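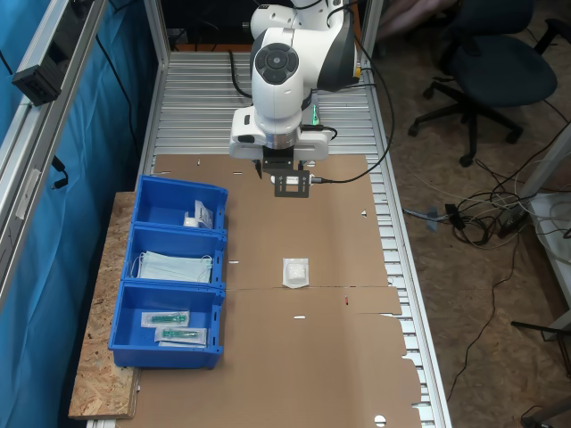
Drakerness, December 13, 2025

Does the picture book need a lesson?
Speaker notes, afternoon session

Opening

Thank Fathima Biswas for the invitation and for moving the slot so people could get their trains. Say early on that I review picture books and used to sell them, and that I have never written one. Someone always asks at the end as if they've caught me out, so get it over with.

Start by reading the back cover of Porkolholm aloud. Read it straight, no voices. "A gentle tale that helps children understand sharing, patience and big feelings." Then close the book and ask who can tell me what happens in it. Wait. Let the wait be slightly uncomfortable.

What happens is that a pig rows to an island, finds it already has a pig on it, and the two of them spend a winter arguing over a kettle. It's a very funny book. The kettle gets its own double-page spread. None of that is on the back.

My question for the next half hour is who that back cover is written for, and what it's doing to the books behind it.

The claim as it's usually put

Be fair here. The case for lesson books goes something like this: small children learn how to behave from stories, so a story about sharing will make a child more likely to share. Parents like it, schools like it, and it gives a bookseller something to say when a customer walks in and asks for "something about biting".

I've been that bookseller. I've sold the biting book. I have no idea whether anyone was bitten less.

I'm not saying stories do nothing. I think they do a great deal. My doubt is about the straight line people draw from the topic of the book to the conduct of the child, and how seldom anyone who draws it is asked to show their working.

(If the room looks restless, skip to the Xenos part.)

Three things I'd want to know first

Did the child take the lesson the adult thinks is in there? My favourite case is my own nephew, who was read a book about a badger who tells lies and is sorry. What he took from it was that badgers can talk on the phone. He asked about the phone for weeks. As far as I could tell the lying had passed him by entirely.

Would the child have got there anyway? Most four-year-olds share better at five. If you read them a sharing book in between, the book tends to get the credit.

And who is reporting back? Usually the person who bought it. I don't think parents are fibbing. I do think that if you have paid for a book about bedtime and read it every night for a month, you're inclined to see an improvement in bedtime.

Pause. Drink some water.

Xenos

Hold up the book. Explain for anyone who doesn't know it: Xenos is a large bird of no particular species who arrives in a village and is given the wrong hat by everybody. It was first put out by Namham in a print run of 2,000, and I gather they expected to be sitting on half of those for years.

Read the first three spreads. Slow down on the hat shop. Don't show the last page yet.

When it came out, Xenos had no line about kindness anywhere on it. The back cover said "Hats." That was all, one word and a full stop. Preben Bech did the words and the pictures, and the story he tells is that the full blurb wasn't ready in time and they went with what they had. I've heard him tell it in two different ways, so treat it with care.

When it was reissued in April the back cover had grown to 100 words. Welcoming newcomers. Difference. Belonging. There's a set of questions inside the back flap: How do you think Xenos felt? Have you ever felt like Xenos?

I want to look at what that does to the last page. Show it now. Xenos eats the hat. In the first edition you turned over and that was the end, and you had a child beside you who wanted to know why he'd eaten the hat. Now you turn over and you're told to ask the child about their feelings. The child still wants to know about the hat.

Nneka Edet, who read it to her reception class both ways, told me the children simply talked over the questions. She gave up after the second one. I asked if I could mention that today and she said yes, provided I added that it was one class after lunch. So: it was one class, after lunch. I've no business building a theory on it, having just complained about people who build theories on less. I mention it as a thing that happened.
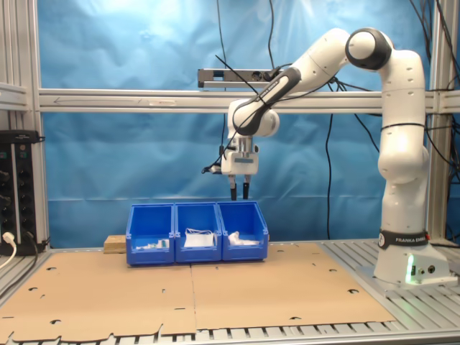
The reply I usually get is that the flap questions are harmless because you can ignore them. A confident reader can, yes. But think about who's holding the book. If you weren't read to much yourself, and you're a bit unsure whether you're doing it properly, a printed list of questions looks like instructions. You'll do the questions. You may well come away thinking that reading a picture book to your child is a kind of small test, for one or both of you.

I can't prove that. I'd like someone to look into it who isn't selling anything.

The shelf problem

Short section, keep it moving.

Ladi Akande runs the children's floor where I used to work, and she let me go through her shelf labels for the under-sixes. There are 11 of them now. In my day we had "Picture Books" and "Bath". Now there's Worries, Friendship, New Baby, Being Brave, and so on down the wall. Her reasoning is sound enough: customers ask by topic, so she shelves by topic, and sales have gone up since she did it.

My difficulty is with the books that don't fit under a label. Where do you put two pigs and a kettle? She had it under Friendship. They aren't friends! They are plainly not friends on the last page, they've just stopped shouting. But there's no label for "two pigs, unresolved", and so a book gets pushed toward the nearest feeling, and after a while I suspect manuscripts start arriving already pushed.

On that last point I've only got hints. Adaeze Ugwu edits for a small list and says she can tell within a page when a story has been written backwards from its topic: the animals are all slightly too reasonable, and somebody takes a deep breath. She was laughing when she said it. She also said she bought one of those last year, and it did better than anything else she published, so she isn't in a hurry to be pure about it and I can't blame her.

Mention the deep breath test. Ask people to go home and look for it. Once you start noticing how many rabbits, bears and small dragons stop on page nine to breathe in through the nose, it's hard to stop.

What I might have wrong

Don't rush this, it's the part I most often cut when running late and I shouldn't.

One. There are children for whom a book on a particular topic really is wanted, and wanted quickly. A death in the family, a hospital stay. I have handed those books over the counter and I wouldn't take them off the shelf for anything. A good one tells you what will happen and who'll be there, and it's closer to a map than a sermon. My quarrel is with the other sort.

Two. Old picture books were stuffed with lessons, and much nastier ones. Children got drowned for fidgeting. Anyone who tells you there was a golden age of books that were purely for fun hasn't read many old ones. If I slip into that this afternoon, please heckle.

Three. Taste. I like odd, dry, slightly rude books, and it's possible this whole talk is my taste in a smart coat. I've tried to check for that by naming a lesson book I think is excellent. It's the one about the mole and the borrowed ladder. It is about honesty from start to finish and it's wonderful, mostly for the ladder.

What I'd ask for

Keep this modest. No one is going to abolish the back cover.

Publishers: say what happens. "Two pigs, one kettle, a long winter" would sell to me, and I doubt I'm that unusual. If you must have discussion questions, put them on your website where the keen can find them.

Anyone claiming a book improves behaviour: tell us how you know. One publicity sheet I was sent said its book had been "proven with over 1,000 families". I wrote and asked what had been proven, and how. I had a very friendly reply with a tote bag in it.

Those of you who read aloud for a living: try the thing where you finish the last page and then say nothing. Count to ten in your head. It feels endless. Whatever the child says next is generally more interesting than the flap, even if it's about phones.

Questions

Likely ones: libraries and topic lists (say I don't know enough, ask Fathima, she does). Rhyme (different talk, don't get drawn in). Whether Preben minded the new back cover — he's told me he doesn't, and he is a polite man, so make of that what you like.

If there's time left, read the kettle spread again, with voices.

Books to be left on the side table afterwards. Ask for the first edition of Xenos back, it's my only copy.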